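4.2 Comparing two controllers on tableware

We were curious how much of a gripper's success with dishes comes from the fingers and how much from the controller behind them. Bowls and plates make a great test for this. A rim is thin, curved and slick, and a small error in approach angle matters more than it does with a block. We kept the two-finger grippers the same throughout and changed only the controller: Puria, which tracks position alone, and Hulturum, which also softens the wrist when the fingers meet resistance.

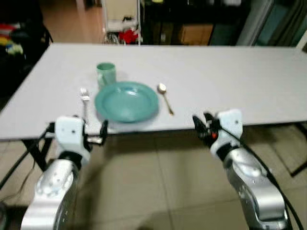 Both controllers received the same arm commands from the same operator, Enikő Bárány, so differences in skill could not creep in between conditions. The full log covers 3434 grasp attempts, and we labeled each one by the part of the object the fingers were sent to: rim, handle, stem or flat edge. Rim grasps turned out to be the most fun to study!

With Puria, the fingers often closed a little off the line of the rim and the bowl swung as it left the table. Hulturum let the wrist settle first — a tiny motion, easy to miss at full speed — and the swing was much smaller.

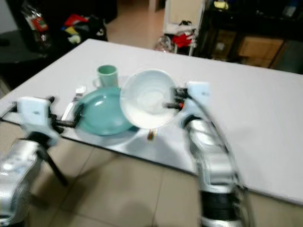
Two-arm work raised the stakes. When both grippers hold dishes close together, any swing on one side can end in a knock on the other. We therefore added a spacing rule from the Lazăr planner, which keeps the wrists apart until both loads are still. It costs a little time, and we think it is well worth it.

Figure 4. Right gripper at the rim of a white bowl, with the left gripper open over the tabletop.
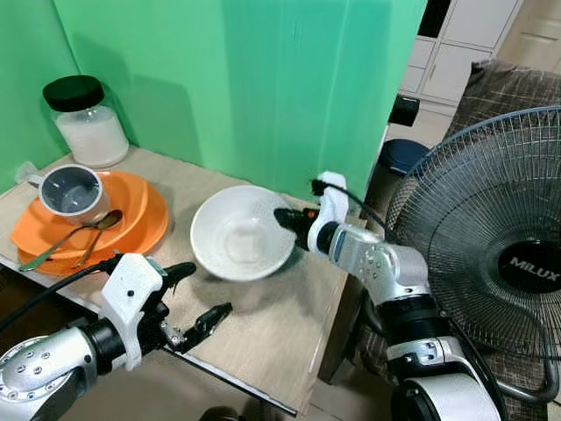
4.3 Failure cases

We reviewed 19 failures by hand. Most began with a finger touching the outside wall of a bowl too early, which pushed the bowl away from the arm. The softer wrist helped here too, but it could not rescue an approach that started too low. We are excited to try the Seler fingertips, whose longer pads should forgive more of that error. 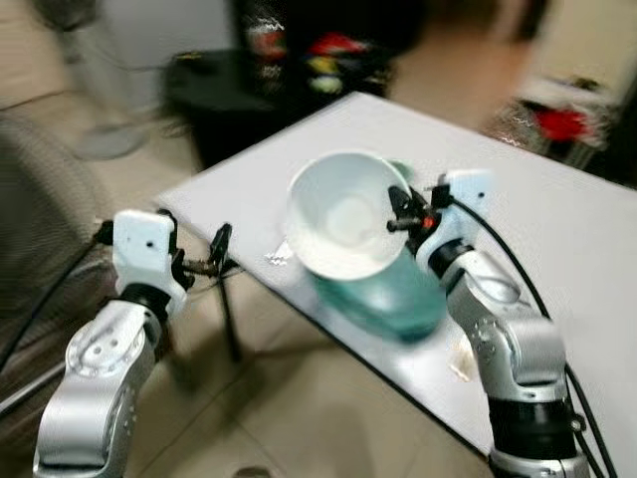
Does a softer wrist make the grasp weaker?

The closing force is set at the fingers and stays the same under both controllers. Only the wrist yields, and it stiffens again before the lift begins.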